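**Re: [giltidel-residents] Snagging list for Block 2 and the handover dates**

On Thursday Amna Siddiqui wrote:

> Does anyone know whether the two-year defects period starts at legal completion or when the keys are collected? Skumon's letter uses both terms. I completed in June but could not collect until later, and my snagging list has 21 items on it. I would also like to know if the shared areas are covered by the same period.

Amna,

It starts at legal completion. Clause 8 of the purchase contract defines the term and the welcome letter does not override it. The date on your completion statement is the one to quote.

Shared areas are separate. Their period runs from the date the block was signed off, and claims go through the managing agent (Irach), not through individual owners. Anything in the stairwell or bin store should come off your own list, or Skumon will return the whole form.

Some notes on the form itself:

- One line per defect, with room and wall. "Kitchen, window wall, sealant gap" is accepted. "Kitchen sealant" was returned to me.
- Plaster cracks narrower than 2 mm are treated as drying out and deferred to the end of the first year. List them anyway so that they are on record.
- Door adjustments are done in a single visit per flat. Check every door before you submit.
- Send it by email and keep the acknowledgement. The portal does not issue one.

My own list was closed after 86 days, with two visits. The balcony threshold is still open and has been passed to the window supplier.

On the earlier question about floor plans: the Hoàng type is about 5 cm narrower in the dining area than the brochure drawing, measured skirting to skirting. The contract tolerance allows for this, so I have not pursued it. Check before ordering anything fitted.

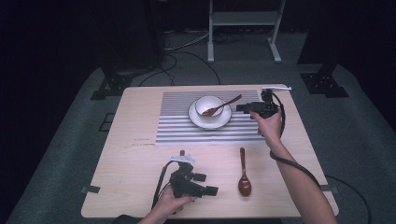

*Table with striped placemat, bowl and spoons.*

The revised form is in the list archive under "snagging". Use that version, as the older one lacks the column for the plot number.

Regards,
Plot 21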